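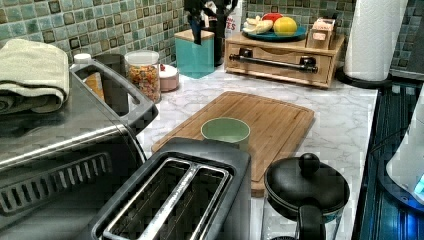

Is a one-drawer counter organizer worth the space it takes up?

It is worth it if the top is used as a shelf. The drawer holds small flat items, and the top surface gives back most of the counter area the box covers.

Semia Counter Drawer and Bronmont Grooved Board: Long-Term Review

Posted January 29, 2018

Both pieces were bought at retail and have been in daily use for three months. They are sold separately but share a shelf at most stores, and many buyers will consider them together. The drawer is a low wooden box with one front drawer and a black bar handle. The board is a rectangular wooden cutting board with rounded corners and a juice groove around the perimeter.

Weight

Measured on a kitchen scale, the empty drawer weighs 2,186 g and the board weighs 1,637 g. The drawer is heavy enough to stay put when pulled open with one hand, provided it is not overloaded. On polished stone it will creep forward if the contents bind. Two strips of thin rubber under the front edge stopped this on our unit. The maker should include them.

Drawer action

The drawer runs wood on wood with no metal slides. Out of the box it was stiff on the left side. A light rub of candle wax on both runners fixed it, and the wax has not needed renewal. There is no stop at the end of travel, so a fast pull will bring the drawer out completely. For tea bags, clips, corn holders and measuring spoons this is a minor fault. For anything that can roll or break it matters more.

The handle is a long bar on two end posts. It is attached with machine screws from inside the drawer, and the screw heads stand slightly proud of the inner face. They caught on paper packets until we covered them with felt dots. The length of the bar is useful: it can be gripped anywhere along the span, including near the ends, without the drawer racking noticeably.

Finish

The wood has a warm honey color with a low sheen. The black of the handle is the part most likely to cause trouble in a kitchen that already has black fittings, as black finishes vary a good deal from maker to maker. Gloss shows highlights and fingerprints. Matte shows flour. Check the handle against existing fittings in daylight before removing the tags.

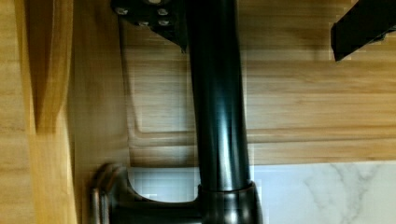 Gloss black tube and collar, with long pale highlights.

The handle has shown no chipping to date. The wood finish has one dull ring on top, left by a damp mug overnight. It did not respond to mineral oil, which suggests a film finish.

Using the top

The top is flat and takes a plate of fruit without rocking. We tried a stand mixer on it as well and do not recommend it, as the top flexed enough to pinch the drawer. Keep the load light and the drawer will run.

The board

The groove holds the juice from a sliced tomato or a halved lemon with no overflow. A roast will exceed it. The board is best suited to a counter with a toaster oven or similar appliance at one end, where the clear work area is limited and a larger board would have to be stored upright. Placed lengthwise, it leaves room for canisters along the backsplash. A small plate fits on one end for scraps or cut pieces, though it does reduce the cutting area.

There are no feet, so both faces sit flat. A damp cloth underneath is required on marble.

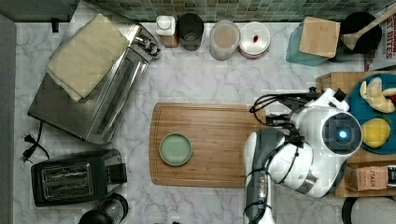
Cleaning and Care

Wipe the drawer with a barely damp cloth and dry it at once. Do not soak the board or put it in a dishwasher. Ours is oiled every other week, with extra along the groove, where the end grain at the short sides dries first.

Alternatives

The Likport two-drawer box has end stops and smoother travel, but it is taller and will not clear a low outlet. The Subramaniam board has a deeper groove and a steeper price.

Ratings

Semia drawer: 3 out of 5. Sound box and good handle, marked down for the missing stop and the raised screw heads.

Bronmont board: 4 out of 5. We would buy it again in the same size.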